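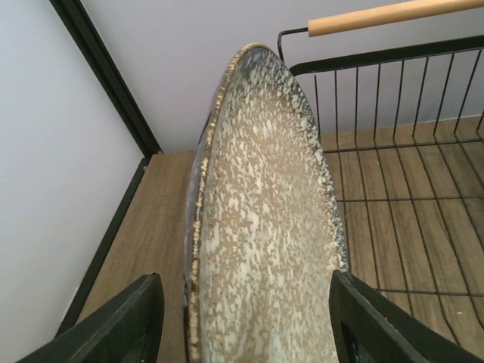
Plates, plates, plates

I finally got a page together for the dishes! Ten of these came home with me in September from a studio sale in Gandach, and I'm still a bit silly about them. The speckled one at the top is my favorite: tan and cream all over, with a shiny golden tan rim and a dark edge down the other side. I could look at that glaze all day (and I have).

The rest are plainer and I love them too, especially the pink, which Trinidad wants to steal.

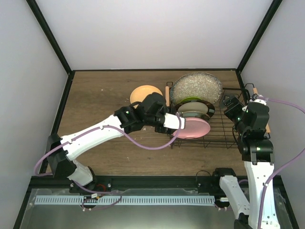
Pink at the front of the black wire rack, big speckled one at the back, peach off to the left.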